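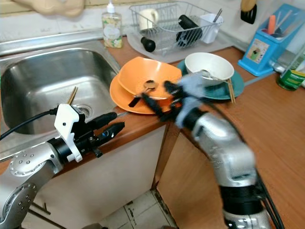 Washing up by hand is the first practical unit of the Kostetti household course, and we give it one full session. Before any water is used, the dishes should be grouped. Lightly soiled pieces come first, greasy ones last, and cutlery should not be left lying in the bowls. An orange bowl stacked on an orange plate, with a metal spoon still in the bowl, is a typical small pile: take out the spoon, then the bowl, and only then lift the plate. Chopsticks standing in the basin are easily forgotten — collect them before you fill it.

## Order of work

1. Scrape food remains into the bin.
2. Clear the drain and put in the plug.
3. Fill the basin to one third. Our Kevel basins need 8 litres for this.
4. Wash glasses, then cups, bowls, plates.
5. Cutlery and chopsticks go after the plates, and pans at the end.

Change the water when the foam is gone. Students often wait too long with this.

## Handling wet pieces

Hold a bowl by the rim with one hand and turn it, so that the cloth stays almost in the same place. A plate

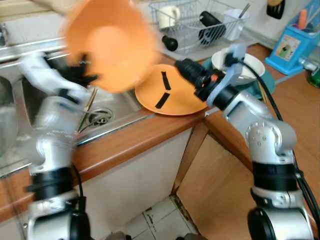 is held by its edge and washed on both sides. The back is important, as it takes grease from the plate below it in the stack. Rinse from the top and let the water run down one time before you put the piece in the rack.

How should chopsticks be dried?
Lay them flat on a clean cloth with space between them, or stand them loosely in an open holder with the eating ends up. Wooden ones need to be fully dry before they go in a drawer. 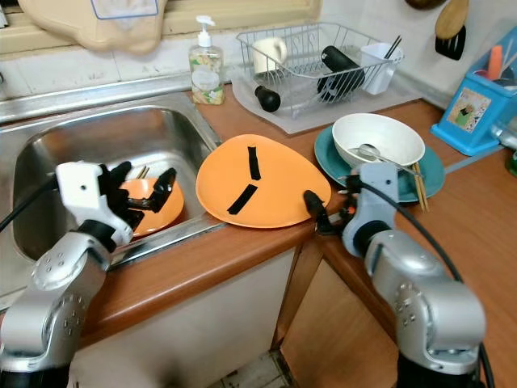
Should the drying rack be emptied before starting?
It is better to do so. Dry pieces that stay in the rack get splashed again, and there is less place for the new ones. The tray or mat under the rack should be wiped at the same time.

## For the next session

Read the Tanau booklet, the chapter on wooden surfaces. Please bring two cotton cloths, one for dishes and one for the worktop — they must not be exchanged.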